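The Quiet Return of the Fountain Pen Ink Maker

Illorden has one main street, a very good bakery and, behind the bakery, a shed where two people make ink. I went in October meaning to stay an hour. I missed two buses home and came away with stained cuffs, a head full of oak galls and a bottle of something the colour of wet slate.

The shed belongs to Bisgaard, a small ink firm named after the lane it stands on. Viktória Vörös started it after years of mixing dyes for a carpet mill, and Rasmus Krūmiņa joined her when the orders got too much for one pair of hands. He came to buy a bottle of brown and stayed talking until it got dark. By the end of the month he was washing jars.

If you have never thought about where ink comes from, you are in for a treat. The old European recipe, used for centuries in letters, ledgers and parish registers, starts with a wasp. A tiny gall wasp lays an egg in the bud of an oak, and the tree grows a hard round lump about it. Pick the lumps, crush them, soak them and you get a bitter brown liquid full of tannin. Add an iron salt and it begins to darken. Add gum arabic so that it sits nicely on the page, and there you have iron gall ink, which goes on pale and turns darker as it meets the air. Watching that happen is marvellous! Viktória wrote my name on a scrap of paper in a thin grey, put the kettle on, and by the time we had drunk our tea the letters were much nearer black.
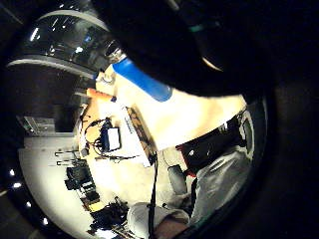 Blue is where the real arguments start. Every ink maker I have met has a blue they are proud of and another they can't get right, and they will talk about both for as long as you let them. Rasmus keeps a swatch book of blues, page after page of little brushed squares, with notes in the margin such as "too purple by lamplight" and "lovely, but clogs". Once you have spent an afternoon with that book you start seeing blue everywhere, and you want to know what to call it: the blue of a bottle with a silver cap, say, lying on its side above a cream tabletop, with a bit of orange near it to make it sing. Orange does that to blue. Viktória learned it at the mill, and she always tests a new blue beside a stripe of orange, as a dull blue will look flat there while a good one seems to jump off the paper. Their best seller, Trernier, passed on the first try. Its cousin Wireo took 2 years and is still, according to Rasmus, a shade too green.

The making itself is slow and rather homely. There are pans, sieves, coffee filters and a great many labelled jars. A full batch fills 300 bottles, and they do the lot by hand, with a funnel and a steady wrist. Before anything is bottled it has to pass the pen test. They fill an old school pen, leave it uncapped overnight and try to write with it in the morning. If it starts after a stroke or two, the ink is fine. If it sulks, back it goes for more water, or a drop more glycerine, and everyone is a bit quiet over breakfast.

Then there is paper, which matters far more than I had guessed. The same blue that looked bright and crisp on a smooth sheet went soft and furry on the back of an envelope. Rasmus showed me one ink on a dozen kinds of paper and I would have sworn they came from different bottles. Cheap copier paper drinks ink and feathers the edges. A harder, well-sized sheet holds it on top, and that's where you get the lovely pooling at the end of a stroke, dark at the rim and light in the middle. People who love pens call this shading, and they will cross a country for it.

They do cross a country for it, too. The open day last autumn drew 700 visitors to a village with very little parking. They queued past the bakery and bought every bun in it. There were schoolchildren with their first pens, a retired map maker, and a couple who wanted a green to match their front door for their wedding invitations (they got it, after a good deal of stirring).

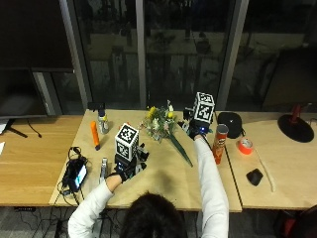
Can you use iron gall ink in an ordinary fountain pen?

Modern versions made for fountain pens are mild enough, so long as you use the pen often and rinse it with cool water every few weeks. Keep the old-style recipes for dip pens. They are more acidic and can leave bits behind that block the feed.

My own bottle, the slate one, is already down by a third. I've written more letters this winter than in the ten years before it, most of them short and none of them important, and I have had replies to nearly all. One friend answered in violet. Another wrote back in pencil and asked for the address of the shed.

Viktória is now working on a red. She has 2000 labels printed for it already, with a name she won't tell me, and so far the ink dries pink.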